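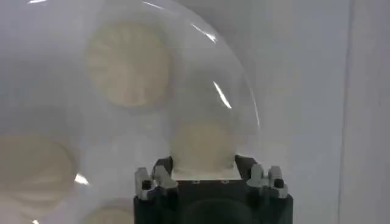
Paper maintenance logs should have gone years ago, according to Rania Smadi, and the only surprise in the new rule is how long airlines will get to comply with it.

2 April 2018 — Operators of small passenger aircraft based at Privutgate Airport will have to keep their maintenance records in electronic form from September, under a rule published by the regional aviation office. The rule covers scheduled carriers and charter companies. Private owners and flying clubs are left out for now.

The office said the decision follows a records check carried out over the winter. Inspectors pulled 3,415 maintenance entries from the files of local operators and compared them with parts receipts and work orders. In 809 of those entries, the signature, the date or the part number was missing or could not be read. No aircraft was grounded as a result of the check, and the office said it had found no sign that work was signed for and left undone.

Under the new rule, each entry must be made within a day of the work being finished and signed by the licensed mechanic using a personal login. Corrections will be allowed, but the original entry has to stay visible. Operators will be able to choose their own software as long as it can send records to Vonuvum, the database the office already uses for airworthiness certificates.

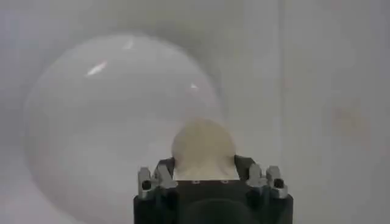
Two mechanics often share one computer in the hangar, Gillespie Forsyth pointed out at a public meeting on the draft, and a personal login means little if one person leaves the screen open and the other keeps typing. The final text now requires the system to log users out after a short period without activity — a change from the version that went out for comment.

Onyshchenko Air, the largest carrier at Privutgate, already keeps electronic records for its turboprops and expects to move the rest of its fleet over the summer. Xinyi Deng, head of maintenance at the airline, said the older aircraft would take the most effort.

"One of them has 1,865 pages in its airframe log," Deng said. "We can scan those, but a person still has to go through them and enter the open items by hand." 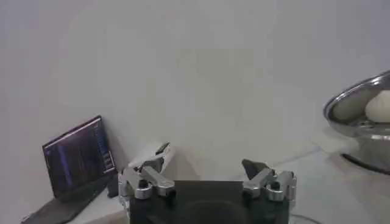 Do operators have to convert all of their old paper records? Only open items and the service history of life-limited parts must be entered. The remaining paper can stay in storage, but it has to be available to an inspector on request and kept until the aircraft is sold or retired.

Charter companies have been less happy with the plan. Andusach Charter, with three aircraft, asked for an extra year and was turned down. Its operations manager, Albane Bouvier, said the company had no objection to electronic records but would have to pay for software built for much larger fleets. The office will offer training places to 200 mechanics and records clerks, with companies flying fewer than five aircraft served first. 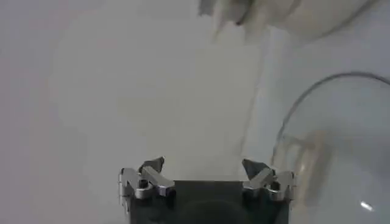 Metal gripper fingers against a pale surface.

Inspectors will not issue fines during the first three months. After that, an operator with repeated late or incomplete entries could have its maintenance approval suspended.

Teodor Zalewska, deputy head of the regional office, said a second rule on records for leased engines was being drafted. It will be opened for comment before the end of the year.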